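Category: Pets & Home > Feeders > Open issues (member log)

Feeder dispensing on its own, cats getting fat, log so far

Model: Clulum dry food feeder, the tall one with the clear hopper. On wifi through the Omar hub. Plugged into a Messina timer plug, see further down. Bought used from the pet place in Dreltomport, no manual.

Problem: app says 197 feeds for December. Should be 64. Breakfast and dinner every day plus 2 extras I pushed by hand when we were out late. That's it. Both cats noticably rounder and the vet made a face.

First thought, kids. Asked the kids. Offended. Moved feeder up on the laundry room shelf, turned on button lock. Next morning food on the floor and both cats sitting there like they'd ordered it.

Second thought, cats. The big one can open the fridge so I don't rule anything out. Shut them in the bedroom overnight, feeder on kitchen counter, bowl empty at bedtime. Bowl full at 6 am. So not the cats. (They yelled all night, not doing that again.)

Things tried, in order:

- factory reset, held button till light went red. Had to redo the whole schedule. No change
- new batteries in the backup slot. No change
- took batteries out completely. No change
- cleaned the chute, lots of crumbs, one dead moth. No change
- deleted app, reinstalled. Lost the history like an idiot, good thing I'd already written the total down
- changed hub password in case the neighbor's phone was on it somehow. No change
- asked in the chat, got told to do a factory reset 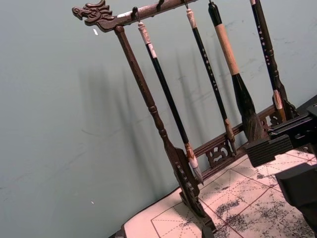 Separate gripe while I'm at it, the base on this feeder is way too small for how tall it is. Full hopper and it tips if a cat leans on it, and then you've got kibble behind the dryer till spring. Tried a rubber mat under it, tried a cookie sheet, tried wedging it with a brick. The brick works but it's a brick. I want something more like the post on that brush rack with the dragon head on the end, where it comes down into a proper carved foot and you can still sweep out through the cutouts. Dark wood would hide the cat hair worse, fine, paint it. If anyone has made a stand for the tall model please post what you used. Also how you stopped it walking when the motor runs.

OK back to the phantom feeds.

Put an old phone on the counter filming the thing overnight. Battery died at 1 am, saw nothing. Plugged phone in, tried again. Got it this time! Light goes off, light comes back on, motor runs, food drops. Then again later. Same thing, light off, light on, food.

So it's losing power and doing a portion every time it wakes up. Doesn't even log it as a scheduled one, just "feed". Batteries should cover that, I know, that's what they're for. But I'd taken them out by then, remember, and forgot to put them back. And before that the old ones were dead and the new ones... more on that in a sec.

Why is it losing power. Suspected the outlet. Lamp in same outlet stayed on fine all evening. Then remembered the Messina plug. It came out of the box of Christmas light stuff and still had the tree schedule on it, plus some blinky "away mode" that switches off and on at random to make it look like you're home. Been doing that to the feeder since the day I set it up. Ugh.
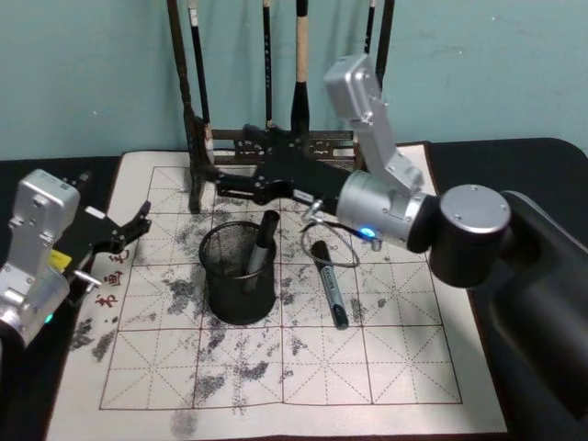
Took the plug off, feeder straight into the wall. First night, no extra feeds. Second night, none. Bowl empty at 6 am and two furious cats, best thing I've seen all week.

Then put the batteries back to test them. Pulled the cord, light went out. So backup isn't backing up. One of the springs in the slot is squashed flat, doesn't touch. Bent it out with a butter knife. Pulled cord again, light stays on, no food drop. Plugged back in, no food drop. Did it a few more times to be sure and only once got a little dribble of kibble, which I think was just stuck in the chute.

Portion size also off, by the way. Set to the smallest and it's giving up to 70 grams when the hopper is full. Less when it's nearly empty. Weighed it on the kitchen scale. Don't know if that's normal or if the paddle is worn. Used one, like I said. For now I only fill the hopper halfway and it seems steadier.

Still open:

1. Can the feed-on-power-up thing be turned off? Went through every menu in the app, can't find it. Seems nuts as a default
2. Does the app keep history on the hub anywhere, or is it gone gone
3. Paddle, can you buy just that part
4. Stand, see above

Will leave this open till I've had a full week with no surprises. Cats are on measured meals, the small one has started staring at the feeder and tapping it with a paw. Button lock is holding so far.

Edit: power went out on our street for a bit last night and it stayed quiet. Spring fix is good. Took the Messina thing off for good, it's back in the box with the lights, label on it saying DO NOT USE ON FEEDER.

Edit again: shop in Dreltomport says they might have a spare paddle out back, will call when they've looked. Leaving status as open.

Shares 2 | Comments 0

Recent in Feeders
Hopper lid won't click shut
Omar hub drops off wifi every night
Water fountain pump humming, already descaled
Cat learned to lift the chute flap
Which kibble jams the least?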